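Home | News | Meetings | Minutes | Contact

Lustard Makers Club
Minutes, July 18, 2023

Subject: open day at Balusura, gripper demo

Opened late, parking. June minutes approved, no changes.

1. Open day recap. 153 visitors signed in, up from June. Demo ran on the Grurnotlow simulator, wrist view up on the big screen. Kids at the front, parents at the back, sound bad in the back half. Need a second speaker.

2. Demo content. Simulated gripper, two fingers, pick and place. Visitors asked mostly about speed and cost. Agreed to have a one page handout next time, plain words, no diagrams. 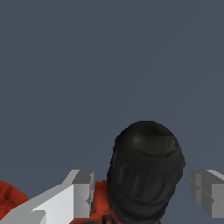 Cost question came up again here. Cuadros quoted 2000 for a used arm, 3000 with the controler. Too much for this year. Stay with the simulator, ask again in the fall.

3. Controls. Joystick too touchy for younger kids. Slow it down, bigger dead zone. Reset button has to be where the visitor can reach it.

4. Next visit. School group, 18 students, Balusura again if the room is free. Two stations, not one. Projector to be booked by teh end of the month.

5. AOB. Sign-in sheet ran out of lines. Print more. Coffee fund low.

Closed 8:40.

Comments (3)

gearhead_61: Second speaker yes please. Couldn't hear a thing by the door.

mtnpine: Is the handout going online too?

rollo: My daughter wants another go at the joystick!

Contact the club | © Lustard Makers Club | Back to top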